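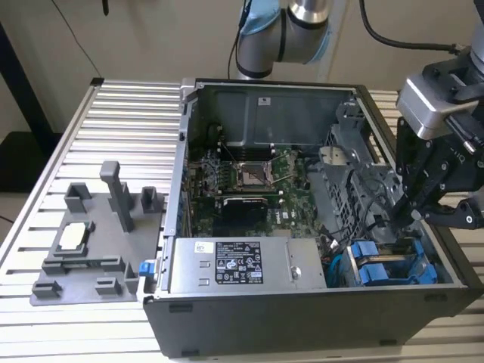
侧板取下后的台式机主机，绿色主板上可见内存插槽与处理器插座。

旧电脑的第二份工作

一台办公电脑在公司账面上的寿命通常很短。折旧期一到，资产标签作废，机器被推进仓库，等着有人来报价。至于它还能不能用，财务表格里没有这一栏。

今年6月，做企业设备回收的Billden收进一批退役台式机，共583台，来自一家搬迁办公室的物流公司。机器到库后先登记型号，再按外观和能否通电分堆。其中47台当场判为只能拆件，主要毛病是主板鼓包和机箱变形。其余的进入检测，查硬盘、内存和电源，清灰，换导热硅脂。

回收这一行的利润很薄。整机卖得动的时候，没有人愿意拆；整机卖不动，零件就成了主要收入。处理器和内存体积小、好寄、坏得少，最受买家欢迎。电源和机箱最难出手，运费常常比货价高。品牌机尤其如此，主板的供电接口和固定孔位各家有各家的做法，换到别的机箱里装不上，只能卖给用同一型号的人。

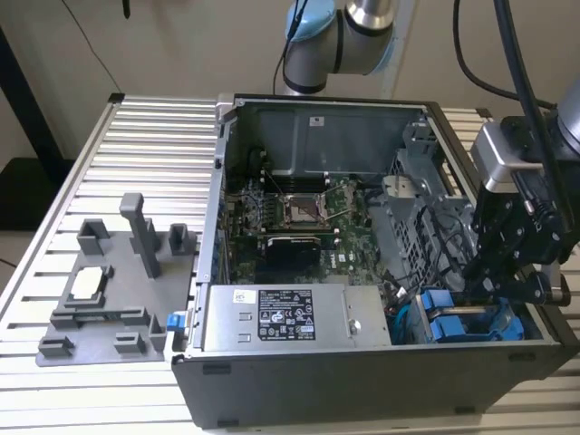
Rorier就是这类买家的聚集地。这个二手配件平台起初只做笔记本屏幕，后来加开了台式机频道，卖家以小型维修店为主。平台要求每件货写明拆自什么机型、有无测试、保修几天。规矩不复杂，执行起来却常有纠纷，最多的一种是处理器插座针脚弯曲：买家说收到时就弯了，卖家说寄出时是好的。平台后来规定主板必须带插座保护盖发货，没有盖子的一律不受理退货，争执少了一些。

翻新整机则是另一条路。Gusico在城北租了一层旧厂房，把检测合格的台式机装上新的固态硬盘，成套卖给培训学校、社区图书室和小型门店。一套包括主机、显示器和键盘鼠标，保修八个月。采购方看重的是型号统一，三十几台机器一模一样，出了问题可以互换零件，管机房的人也省事。去年一所职业培训学校一次订了34套，放在会计课的教室里，到现在还在用。

对这些用户来说，机器的年纪不是大问题。做表格、写文档、开网页，几年前的处理器都够。真正的门槛在软件。操作系统一旦提高硬件要求，一批能正常开机的电脑就被挡在外面，价格随之往下掉。做翻新的人对系统更新的消息比对新处理器的发布还要敏感，有的店会提前清仓，有的改装开源系统，卖给只用浏览器的客户。

数据是另一道坎。企业交出旧机器之前，最担心的是硬盘里的东西。Billden的做法是逐块擦除并出具记录，擦不掉的硬盘打孔销毁。也有企业要求硬盘一律拆走，自己处理，这样的机器收购价会低一截。个人用户往往没有这个意识，直接把主机交给楼下收旧货的，硬盘里还存着照片和身份证扫描件。

到了最后一站，剩下的是真正的废料。Vaughan处理厂接收拆件后的电路板和机壳，钢板压块，铝散热片单独收，电路板破碎后分选金属。塑料件最麻烦，不同材质混在一起就卖不出价，需要人工先挑一遍。厂里对来料的要求写得很细：电池必须取出，线束要剪下另装，带油污的不收。

如果家里有一台闲置的台式机，想卖个合理的价钱，先备份资料，再彻底擦除硬盘，把机箱里的灰吹干净，找出原来的电源线。配置写清楚，能开机的拍一张开机画面。如果已经点不亮了，可以问问维修店收不收内存和处理器，剩下的交给有资质的回收点，不要和生活垃圾一起扔。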